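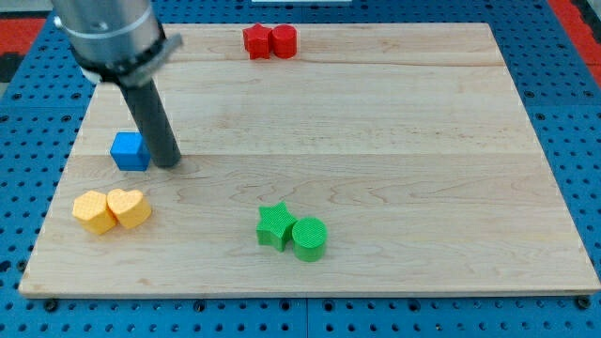 Light maple board on blue pegboard.

Home Projects Reports Funding Contact

Rirkley Tablet Project: Progress Report to the Funder
February 28, 2021 | Rirkley project office

Our last report said the first production tablets would leave the Palov plant before the end of this month. They haven't, and we no longer think the date was a serious one when Palov gave it to us. The schedule we were shown had no slack for the display panels, which were late before the order was even confirmed.

Palov now offers a new ship date six weeks out. We have asked what has changed in the supply of panels and have been told that "visibility has improved." We would suggest that no one plan a classroom rollout on the strength of that sentence.

Hardware

Eight pre-production units are in our hands. Four of them drain the battery overnight with the screen off. Palov puts this down to early boards and says the final ones will behave. It may be right, but it said much the same of the previous batch, and the board revision printed on the current units is the same one. We have asked for the change list and will report when we see it.

The charging port is better than it was. The back cover still creaks when you pick the tablet up by one corner, and the volume buttons sit where most people put their thumb.

Software

Szilágyi delivered its build of the operating system on time. It starts up, finds the wireless network and runs the reading app. Handwriting lags badly enough that two of our own staff went back to paper. Szilágyi blames the pen driver from Nutier, and Nutier blames the way Szilágyi calls it. Each has sent us a long log to prove the point. A joint call in February settled nothing except that there should be another one.

The bug tracker holds 1,124 entries. Nearly all of them are marked closed, a figure both firms like to quote. We reopened a handful at random and the faults were still there, so we don't offer the closed count as a measure of progress.

Money

Spending is under budget, mainly because the second payment to Palov falls due on shipment. Please don't read this as a saving. If the ship date moves again we will have to extend the lease on the test room and the support contract with Szilágyi, and neither was priced for that.

What we ask

Hold the second payment until we have run final boards for a full week. Let us get a quote for an off-the-shelf tablet as a fallback. It would be heavier and the pen would cost extra, but it exists and can be bought.

Last updated: after comments from Nutier on the pen driver section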